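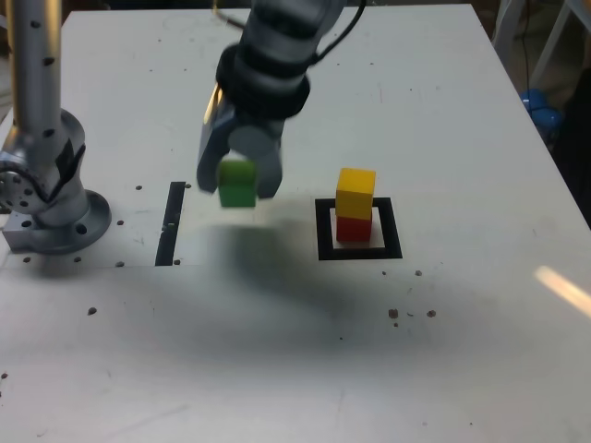
Notebook entry, Woro cell, 29/03/2018. Entered by Aušra Dzene.

Finger alignment on the hanging arm was checked under the standing procedure, following the parallelism fault recorded by the Luik shift. The block test was used, with the green cube held between the fingers just above the table and the yellow-on-red stack kept at the black square. The wrist cable is to be inspected for chafing at each service, particularly where it loops around the black ring. Finger screws were retightened and the grip force setting returned to 22. Cycle counter at start of work: 381.

Print this page | E-mail this page

The tabletop is to be wiped down before the next calibration, as crumbs near the square may disturb block placement. Replacement finger pads have been requested from Prekden, quantity 4. The full wrist service remains scheduled for May. Colleagues are asked not to alter the grip setting until then.

This site uses cookies. By continuing you accept their use.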